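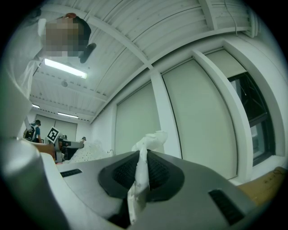 Packing and Folding Assistants (part-time, fixed term)
Siriwardena Linen Hire, Tisgate

Siriwardena Linen Hire supplies napkins, tablecloths and tea towels to cafes, village halls and wedding venues. We are looking for packing and folding assistants to join the finishing room at our Tisgate unit from April. The posts are for 18 weeks in the first instance, and may be extended if the summer bookings hold up.

The work

You will be part of a team of six in the finishing room. Clean items arrive from the laundry side in wheeled cages. Your job is to sort them, fold them and get them into the right order bags. On a normal shift the room finishes 1000 napkins and whatever tablecloths are booked out for the next morning.

Main duties:
Sorting clean linen by size and type
Shaking out items that have come through twisted or creased, and putting badly creased ones back for pressing
Checking for marks, holes and pulled threads
Folding to the customer's card (square, book or long fold)
Wrapping finished stacks in tissue and bagging them
Filling in the order slip and putting the bag on the correct shelf
Wiping down tables and sweeping up at the end of the shift

Marked items go in the reject bin with a ticket saying what is wrong. Please don't try to treat stains at the table.

Hours and pay

Shifts are 7.30am to 1pm or 1pm to 6.30pm, five days out of seven. The rota goes up two weeks ahead. Swaps are fine if both people agree and the supervisor is told before the shift starts.

Pay is by the hour, paid monthly, and the current rate is given on the application form. There is a 20-minute paid break in each shift. Tabards and gloves are supplied. You will need your own flat, closed shoes.

What we are looking for

No previous laundry or packing experience is needed. Training is done on the job over your first six shifts, working next to Rokeya Kodikara, the finishing room supervisor. You should be able to stand for most of a shift, lift a full order bag to waist height and read an order slip in English. Stools are available at the small-items table for anyone who needs to sit for part of the day - please mention this on your form so that we can plan the tables.

The room can get warm in summer and there is a fair amount of lint. If you have asthma or a skin condition, talk to us before you apply.

Getting here

The unit is on the Bevura estate, with a bus stop at the gate. The 665 stops there. There is a covered bike rack and a small staff car park, which fills up early.

How to apply

Application forms are available from the front office, or ask Yasir Sethi to post one to you. We do not need a CV. Short trial sessions of two hours, paid, will be held before places are offered. Bring proof of your right to work in the UK to the trial.

Questions about the job itself should go to Rokeya. Questions about pay or start dates should go to Yasir.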